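Mug and Sweets Table: Frequently Asked Questions

The mug shelf and the candy bowl get more mail than anything else we do, so all the answers live on one page now. Thank you for asking so many good questions! Mizanur Mridha keeps this page up to date.

What is the mug and sweets table?
It's the table at our Wednesday open evenings where you put down your laptop, grab a hot drink and a candy, and get talking to whoever is next to you. It started as one kettle and a bag of caramels, and it has grown into my favorite corner of the whole place.

Do I need to bring my own mug?
Please do! We have 23 mugs on the Quaye shelf and on a busy night they go fast. Plus, a mug with a story gets people chatting quicker than any name tag.

Can I donate a mug?
Yes, yes, yes. We love mugs from other workshops, fairs and cafes, the more lettering the better. One mug per person, no cracks in the glaze, and it should hold a decent amount of tea. Espresso cups are adorable but they end up full of screws.

How do I borrow one from the shelf?
Take any mug you like, write your first name on the Nako sheet by the kettle, and cross it off when the mug is back. You can't reserve one. (I know. I have a favorite too.)

Will the lettering survive the dishwasher?
It depends on how it was printed. Fired-on lettering holds up really well. Anything applied at home with a transfer or a paint pen should be washed by hand with a soft sponge, and never left to soak overnight. If you don't know which kind you have, wash it by hand.

How do I get old tea stains out of a white mug?
Baking soda! A spoonful, a few drops of water, rub it around with your finger and rinse. Leave it on for 5 minutes if the stain is stubborn. I've rescued some truly sad-looking mugs this way.

What kind of candy can I bring?
Individually wrapped, please. Twist wraps are perfect: they're easy to open, they stay clean when they roll across the table, and they make that lovely crinkle. Loose candy and anything with a melting chocolate coat should stay home in summer.

What about nuts and other allergies?
Leave the original bag with the ingredients list in the Prondow box under the table. If there's no list, we can't put the candy out. Anyone can look through the box at any time, and you don't have to ask first.

How much candy do you go through?
Last season we emptied the bowl down to the last piece, and I did keep score: 213 over the January evenings alone. Grinier, our sister workshop across town, is aiming for 1000 this year and I fully believe they'll do it.

Where do the wrappers go?
Paper in the paper bin, foil in the small tin. Most twist wraps mix the two, and those go in the regular trash. Please don't stuff them into the mugs!

Can kids come to the table?
Of course. Hot drinks stay toward the middle, and candy is up to the grown-up who came with them. 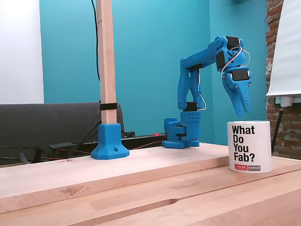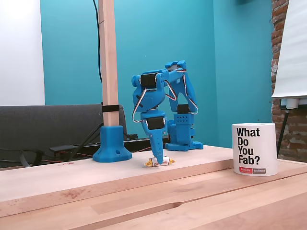

On the table: the "What Do You Fab?" mug in the first photo, a twist-wrapped candy in the second.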